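Borrow a painting like you'd borrow a book: Brirndale's art library is coming back

2025-06-02

I've been hoping to write this one for ages. The picture lending library in Brirndale, the one that used to be upstairs at the old Skolten building before the roof problems, is opening again this summer, and you'll be able to walk out of there with a real piece of art under your arm for $15 (that gets you three months with it!). I got a look at the plans last week and came home and stared at my own bare walls for most of the evening.

If you never used it the first time, it works pretty much like the book side of things. You sign up, you browse, you pick something, they wrap it in a blanket and off you go. There are 200 works in the collection right now, mostly paintings and prints, plus a few weavings that I'm told are heavier than they look. Each household can have 2 out at once. You can renew, too, as long as there's no one waiting for the same piece.

The opening got pushed back from December, when the heating in the new space wasn't ready, and paper and canvas don't love a cold room. The heat's on now, the storage racks are in, and the front desk has been moved so you don't have to squeeze past it with a four-foot frame.
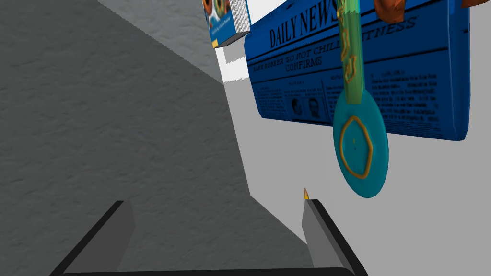 One longtime borrower wrote to me after I mentioned this in my last column to say that she'd had the same little harbor print out so many times that her kids thought the family owned it, and that she cried a bit when it had to go back. She wants to know if it's still in the collection. I asked, and the answer is yes, it's being cleaned, and yes, there's already a line for it. Sorry! She also said three months is too short, and I'm with her on that. You need a month just to stop noticing a picture and another one to start noticing it again.

The money side is simple enough. The fee covers the loan and the insurance, so if your dog gets involved you won't be paying off a landscape for the rest of your life. You do have to fill out a form saying where in the house it'll hang, and they'd like you to keep things out of bathrooms and away from radiators. Kitchens are a maybe. I pushed on the kitchen thing and was told it depends how much you fry.
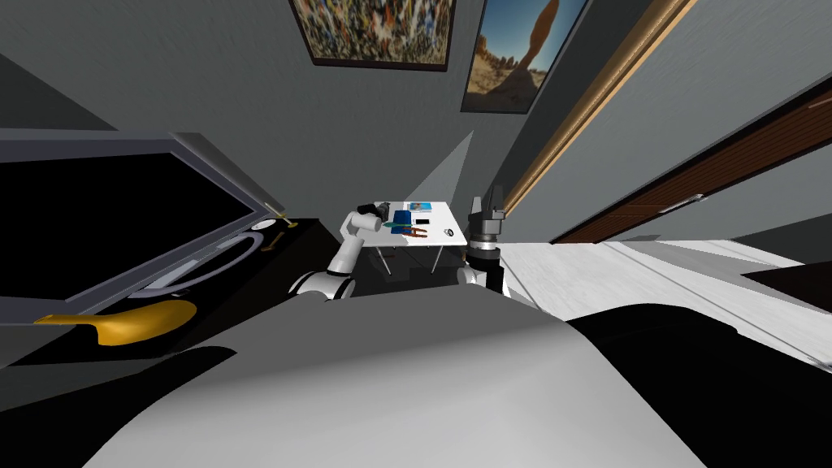

Hanging help is included, and I'm so pleased about that part. Zeman, the frame shop on the corner by the bus station, is going to run a table there on opening weekend with hooks, wire, and advice, and after that you can take your loan slip into the shop and get a pair of hooks for free. I have put more holes in rented walls than I'd like my landlord to read about, so I'll be first at that table. They tell me the most common mistake is hanging everything too high. I went around my apartment with a tape measure after that and I'm guilty in every single room.

There's a bit of a rivalry going on as well. Drondness, just up the road, started its own lending scheme while ours was closed, and they've signed up 200 members, a fair number of them from our side of the river. Can't blame them. I joined myself (I know, I know) and had a very nice woodcut of some geese for the winter. The two towns have talked about sharing a catalog so that a card from one works in the other, but nothing's been signed and it doesn't sound like it'll happen this year.

What I'd like to see is more from people who live here. The old collection leaned hard on landscapes, and a lot of them were the same hill. This time local artists can offer work for loan and keep getting a small share of the fee each time it goes out, which seems fair to me. Forms are at the desk and they'll take them until the end of the summer. You don't need to have shown anywhere before. You do need a frame that won't fall apart, and they're strict on that. 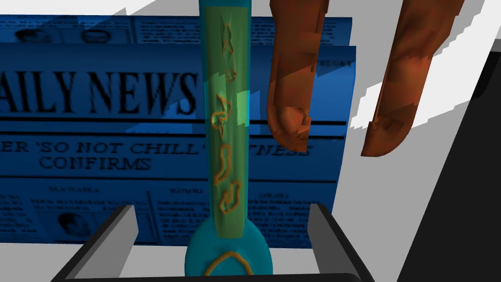 They're also thinking again about loans for offices and waiting rooms. My dentist used to have one, a big red barn over the fish tank, and I swear it made the drilling shorter. Businesses will pay more than households, though the price hasn't been set yet, and they'll be asked to take whatever's not in demand at home. Big stuff, in other words. If you run a place with a long hallway, they'd love to hear from you.

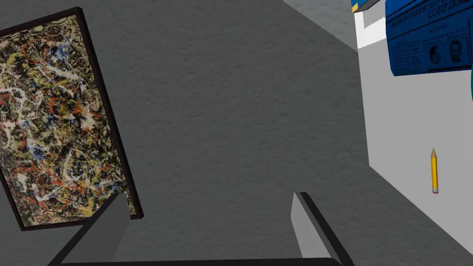 Choosing is the hard part, and I'd tell anyone going for the first time to skip the safe pick. You're not buying it. It goes back in three months and no harm done. I always used to go for something quiet in pale colors, and half the time I'd forget it was there. Now I look at a drip-and-splatter painting in a thin dark frame on a plain gray wall, all those tangled lines of white and mustard and cobalt blue, and I think, why not have that over the couch for a season? Gray's a good color for it, too – the busy stuff gets room to be busy. If your mother-in-law hates it, tell her it's on loan.

Sign-up opens at the desk and by phone two weeks ahead of the first lending day, and old cards from the Skolten days will still be honored if you can find yours. Mine was in a coat pocket. Bring something with your address on it, and bring a car if you're going large, or at least a patient friend. They won't let you take a framed piece home on a bike. I asked.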